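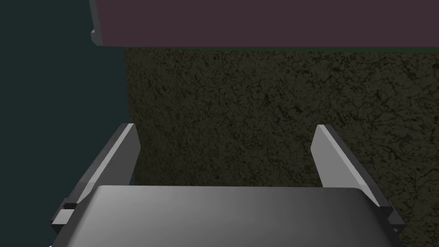 Eine Abschreibung, die jedes Jahr im letzten Moment verlängert wird, sei für den Betrieb keine Förderung, wandte Myrto Tsoukalas gegen eine frühere Fassung dieses Abschnitts ein, sie sei eine Wette auf den Kalender des Parlaments. Diesem Einwand folgen wir zum Teil. Er trifft die Betriebe, welche ihre Anschaffungen lange vorher bestellen müssen. Er trifft weniger die Betriebe, welche ohnehin kaufen und die Vergünstigung erst bei der Steuererklärung bemerken.

4.2 Befristete Sofortabschreibung und Zeitpunkt der Investition

In der Literatur wird die Wirkung der Sofortabschreibung meistens über den Barwert gemessen. Wer den ganzen Kaufpreis im ersten Jahr absetzt, zahlt in diesem Jahr weniger Steuer und in den folgenden Jahren mehr. Der Vorteil besteht also aus Zinsen und aus Liquidität, und er ist bei niedrigen Zinsen klein. Diese Rechnung setzt voraus, dass der Betrieb am Tag der Bestellung weiß, welche Regel am Tag der Lieferung gilt. Bei einer befristeten Regel ist diese Voraussetzung oft nicht erfüllt.

Wir haben 103 Betriebe aus dem Gewerbegebiet Urkitthorpe schriftlich befragt, alle mit höchstens 200 Beschäftigten. Gefragt wurde nach der größten Anschaffung der letzten 5 Jahre, nach dem Monat der Bestellung, dem Monat der Inbetriebnahme und danach, ob die steuerliche Frist bei der Entscheidung besprochen wurde. Als Anschaffung zählten nur bewegliche Wirtschaftsgüter, also keine Gebäude und keine Grundstücke. Geleaste Anlagen haben wir getrennt behandelt, weil die Abschreibung dort beim Leasinggeber liegt und nur über die Rate an den Nutzer weitergegeben wird.

Zwei Fälle zeigen die Spannweite der Antworten. Die Firma Kallar bestellte im Juli und rechnete mit einer Lieferung vor dem Jahresende. Die Lieferung verschob sich, und die Frist war zu diesem Zeitpunkt noch nicht verlängert. Die Buchhaltung führte deshalb zwei Planrechnungen nebeneinander, eine mit der Sofortabschreibung und eine mit der linearen. Die Firma Kasten dagegen bestellte erst nach der Verlängerung und nahm dafür einen höheren Listenpreis in Kauf. Nach ihrer eigenen Auskunft war der Preisunterschied größer als der Zinsvorteil — die Sicherheit wurde also bezahlt.

Abbildung 4. Zwei Roboterarme, Computerdarstellung.
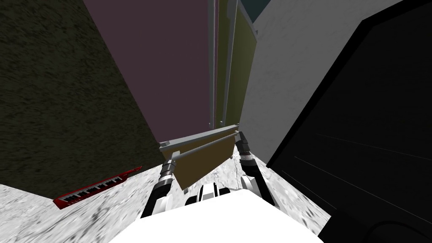
Beide Fälle widersprechen der einfachen Annahme, dass eine auslaufende Frist die Investitionen nur nach vorne zieht. Ein Teil der Käufe wird vorgezogen, ein anderer Teil wird aufgeschoben, bis die Rechtslage klar ist. In den Jahresdaten können sich die beiden Bewegungen gegenseitig aufheben. Für die Schätzung verwenden wir deshalb Monatsdaten, welche mit der Buchhaltungssoftware Esetari exportiert wurden. Als Zeitpunkt gilt der Monat der Bestellung und nicht der Monat der ersten Abschreibung.

Eine Schwierigkeit bleibt bei den Anzahlungen. Manche Betriebe buchen sie als eigene Position, andere erst zusammen mit der Schlussrechnung. Wo der Beleg das Datum der Bestellung nicht enthielt, haben wir den Fall aus der Schätzung ausgeschlossen. Das betrifft vor allem die kleineren Betriebe, deren Belege von einem Steuerberater außerhalb des Hauses geführt werden. Eine Verzerrung zugunsten der größeren Betriebe ist daher möglich, und die Koeffizienten im nächsten Abschnitt sollen mit dieser Einschränkung gelesen werden.

Offen ist auch die Rolle der Verluste. Ein Betrieb ohne Gewinn hat von der Sofortabschreibung zunächst nichts, außer er kann den Verlust zurücktragen. Diese Betriebe bilden in Abschnitt 4.3 eine eigene Gruppe.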